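Minutes of the December meeting of the Prullenach Shared Kitchen, held at the gray marble-patterned table at 6:30 in the evening. Present: Roswitha Wunderlich (chair), Bernd Kuhlmann, Ida Fröhlich, Torben Wiegand. Ataberk Başaran sent his regrets and a very nice tin of cookies, for which he was thanked at some length.

**Minutes of the last meeting.** Approved, with one correction from Bernd, who had asked for new shelf paper and had been written down as asking for new shelves.

**Setting the table.** Ida would like us to agree on one way of laying the light blue table before the Ernberg group joins us for lunch. She is happy with the steel plate near the front and the fork and spoon to the right of it, and she likes the lavender bowl and the teal mug behind, but she does wonder whether the power strip on the far side has to live on the same table as the food. Torben said he would look for a longer cord so that it can go elsewhere. There was a friendly talk about whether plates should sit right at the edge or a little way in, and we settled on a little way in.

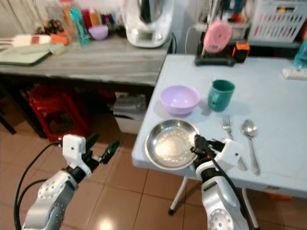
Page 22

**The gray counter.** Roswitha asked that the cutting board go back to the left end after use, and that the jars and bottles be kept together so people can find things. The red stool underneath may stay, and so may the white bin, as long as whoever cooks last changes the bag.

**Dishes along the tiled wall.** Bernd raised the matter of the white plates and bowls, piled up in the steel bowl on top of the storage container, on top of the little black stool. He said very kindly that he admires the balance of it but would sleep better if they were in a cupboard. Agreed – Bernd and Ida will clear the lower shelf and move them.

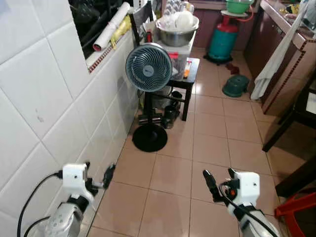 Torben also asked about the floor fan, which he feels stands too much in the way of anyone carrying a tray. Roswitha is fond of it in the warm months, and we all are, so it will be wiped down and put away until spring. The window sill is to be cleared at the same time.

**Money.** We have 560 in the kitchen fund after paying Strobel for the tap repair. Everyone was pleased, and Ida was thanked for chasing the bill.

**Soup lunch.** Carrot soup again, by general wish. Ida will see to the carrots and Torben will do the slicing, and he promised once more to use the mandoline on the cutting board and to mind his fingers. Roswitha would like something crisp on the side and suggested that we fill the big jar with the red lid. 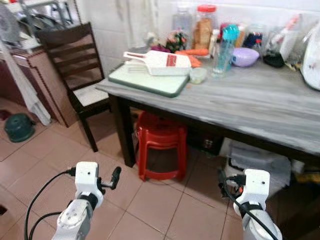
Bernd offered to bring his mother's dumplings as well, in case the soup runs short, and this was accepted before he had quite finished speaking. Everyone is asked to put a name on any container they leave at the back of the table, so that it can find its way home.

**Any other business.** Ida has a spare apron for anyone who wants one. Roswitha will telephone Ataberk to tell him what was decided and to return the tin.

Meeting closed at 8:15. Minutes taken by Torben Wiegand.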